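Checklist de segurança da célula de blocos - versão comentada

Mantida por Socorro Montoya, turno da manhã. Última revisão em outubro.

Gente, a lista oficial continua colada na porta do armário e é ela que vale na auditoria. Esta aqui é a minha, com os comentários que fui juntando desde que a Stesar nos passou a coleta do projeto Drollivlow. Marquem OK, NOK ou N/A e escrevam alguma coisa no campo do lado, por favor! Um NOK sem comentário me faz correr atrás de todo mundo na hora do almoço.

ANTES DE LIGAR

1. Botão de emergência solto, acessível e testado. OK
Testei com o braço em velocidade baixa, parou na hora. Quem senta para teleoperar tem que alcançar o botão sem levantar da cadeira. O Gilles gosta de empurrar a mesinha do teclado para longe e aí não alcança mais - já conversamos, mas confiram.

2. Anel de fixação da ferramenta com a trava fechada. OK
Passem o dedo na alavanca, não confiem só no olho. Da outra vez ela parecia fechada e tinha folga, e o resultado foi uma manhã inteira de exemplos com a ponta desviada. Tudo para o lixo (doeu).

3. Parafusos da tábua apertados. OK
Chave na gaveta da Presen. Apertar sem exagero, é madeira! Se a tábua andar, a calibração vai junto e o modelo aprende uma posição que não existe mais.

4. Superfície da tábua sem farpa, fita ou resto de cola. NOK
Tinha um pedacinho de fita perto da borda da frente. Tirei e limpei com pano seco. Marquei NOK assim mesmo para ficar registrado, porque a fita vem de alguém que marca posição de bloco com ela. Não marquem posição de bloco! A ideia é justamente que cada arranjo saia diferente.

5. Cabos fora do alcance do braço. OK
Nada a comentar.

ARRUMAÇÃO DOS BLOCOS

6. Conjunto completo: oito blocos, duas formas diferentes por cor. OK
Cilindro e estrela verdes, coração e octógono amarelos, cubo e casinha azuis e o par vermelho. Se faltar um, não grava. A Neema achou uma estrela dentro do bolso do jaleco depois de dois dias de procura, então olhem os bolsos primeiro.

7. Blocos inteiros, sem rachadura nem canto lascado. OK
Troquei o cubo azul pelo reserva, o antigo estava com uma quina feia.

8. Arranjo espalhado, com grupos juntos e blocos isolados na mesma tábua. OK, com ressalva
Gosto quando o arranjo mistura as duas coisas, porque o comando em texto fica mais interessante ("empurre o coração para perto do cubo", "separe a estrela do octógono"). A ressalva é que a metade da frente anda ficando vazia demais. Variem, pessoal. Se todos os exemplos começam com os blocos lá no fundo, o modelo fica bom só no fundo.
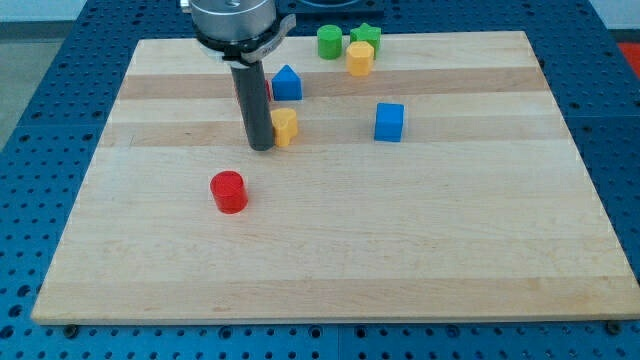
Item 8: ponta junto ao coração amarelo, cilindro vermelho isolado mais à frente, resto da frente livre.

9. Ponta da ferramenta sem raspar na tábua. OK
Usem a folha de papel: passa por baixo sem prender, está bom. A Sachiko faz a olho e acerta sempre, eu não acerto nunca, então para mim é papel mesmo.

DURANTE A COLETA

10. Ninguém com a mão sobre a mesa enquanto o braço está habilitado. OK
Este é o item que mais me preocupa. A gente vê um bloco caído e o reflexo é ir lá endireitar. Não! Desabilita, espera a luz mudar, aí sim mexe. São 4 segundos, dá tempo de respirar.

11. Instrução lida em voz alta antes de cada episódio. OK
Quem opera lê, quem anota confere. Parece bobagem, mas pega muito erro de digitação, principalmente quando alguém escreve "quadrado" e depois "cubo" para a mesma peça. A palavra combinada é cubo.

12. Pausa do operador respeitada. NOK
O Gilles passou direto pela pausa porque "estava no embalo". Eu entendo o embalo, mas operador cansado empurra torto e o modelo aprende o torto com o maior carinho. Combinei com a Johanna que o programa vai travar sozinho na hora da pausa. Ela promete para a próxima versão.

13. Episódios com falha marcados, não apagados. OK
Bloco tombado, ponta que escorregou, comando trocado: marca e guarda. A meta do lote é 2000 episódios e as falhas marcadas contam à parte.

AO FECHAR

14. Braço recolhido e desabilitado, chave no quadro. OK

15. Blocos na caixa e tampa fechada. OK
A caixa da Mayrhofer, não a de papelão!

16. Cópia dos dados conferida. Pendente
A cópia ainda estava rodando quando saí. Neema, você confere e assina por mim?

Pendências para o próximo turno: avisar todos sobre a fita (item 4), cobrar a trava da pausa com a Johanna (item 12) e pedir outro cubo azul de reserva.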